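Hoturen (software)

Hoturen is a software package for planning and controlling the motion of two robot arms that share one workspace. It is developed at Cadbridge and is used mostly for sorting, packing and kitting of small parts. The first public version was released in July, and the current version, 2.4, is dated 12/08/2024.

Overview

The package consists of a perception module, a task planner and a motion controller. The perception module receives color and depth pictures and estimates the position and the angle of each object. The task planner, called Kiều, decides which arm takes which object and in which order. The controller then sends joint commands to both arms and checks the distance between them in every cycle.

Small objects with smooth white surfaces, such as earbuds and their charging cases, are a common test for the package. They give little contrast in depth data, and they are often placed close together, so a gripper can touch a neighboring part when it opens or closes.

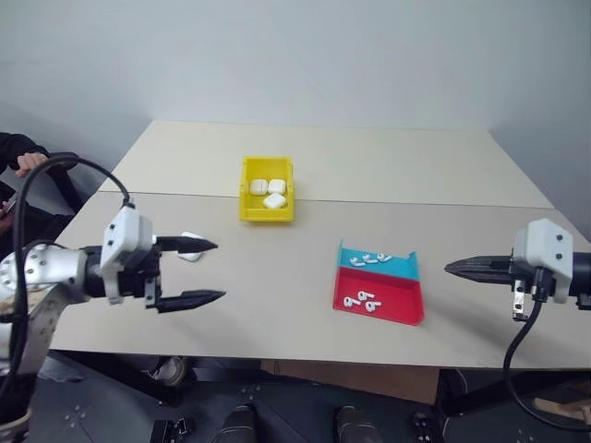
For this reason the planner does not choose a grasp only by the center of the object. It also calculates the free space on both sides of each finger, and it can delay a grasp until a neighbor is removed. When both arms need the same container, one of them receives a reservation and the other one waits outside the reserved volume. The waiting arm may keep its gripper closed, which makes the volume it occupies smaller.

Data and testing

The grasp model was trained on 3,517 recorded episodes, of which 1,134 include both arms working at the same time. Each release is tested in the Skellstead simulator with 2,000 random layouts before it is used on hardware. A layout is counted as failed after 5 unsuccessful grasps.

Limitations

Hoturen does not support transparent objects. Cables attached to the grippers are not included in the collision model, and the user must define a limit for wrist rotation by hand. Support for a third arm is planned but has no release date.

See also

Motion planning
Grasp estimation
Skellstead (simulator)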